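# Grustadano tin wind-up racer, clockwork, with key

This is a tin racing car by Grustadano, with the clockwork motor inside and the original key. I sell it from my own collection because I now have two, and my shelf is not getting longer.

Grustadano began in 1924 as a maker of boxes for biscuits and tea. The toy cars came later, and they were printed on the same presses. If you take the base plate off one of the early racers, you can sometimes find a piece of flower pattern on the inner side, from a tea box that was never finished. This one has it – a few leaves and half of a rose, under the driver's seat.

**Condition**

The print is good on both sides. There is a scratch behind the left door and the usual wear on the nose, where children pushed it into the furniture. The tabs were opened one time before I got the car, and closed again with care. I don't see any broken tab. The rubber of the tires is hard but complete, and the back left tire has a flat place from standing many years.

The motor winds and runs. It needs three full turns of the key and then you must stop, please. The spring is old and I would not like to hear that it jumped. On a smooth floor the car makes a wide curve to the right. All of them do this, it comes from the front axle, which is pressed a little crooked from the factory.
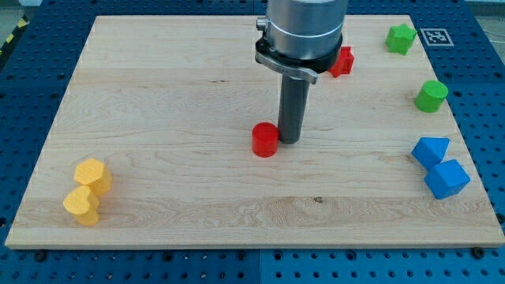 The driver is the second version, with the brown helmet. The first version has a white helmet and collectors pay more for it, but be careful, because many white helmets are brown ones that somebody painted. Look under the chin. The factory never painted there.

**About the box**

No box is included. A box from Caron is sometimes offered with this car, because the size fits, but Caron made only the later edition with the plastic wheels. For storage I recommend the clear case from Nerden in the medium size. The small one touches the exhaust pipe.

**Spare parts**

I keep these parts for the same car:

- Key, new made by Pustix, nickel
- Tires, set of four, black or gray
- Front axle, straight
- Windshield, clear plastic, not original

The straight axle cures the curve to the right. I did not put it in this car and I leave this decision to you.

**Price and shipping**

The car costs 300 dollars, and a deposit of 100 dollars holds it for you until the end of May. Parts are sold separately, please write for the price. I bring packages to the post office every Wednesday – if you pay later than noon on this day, it goes with the next week. Returns are possible as long as the motor was not opened.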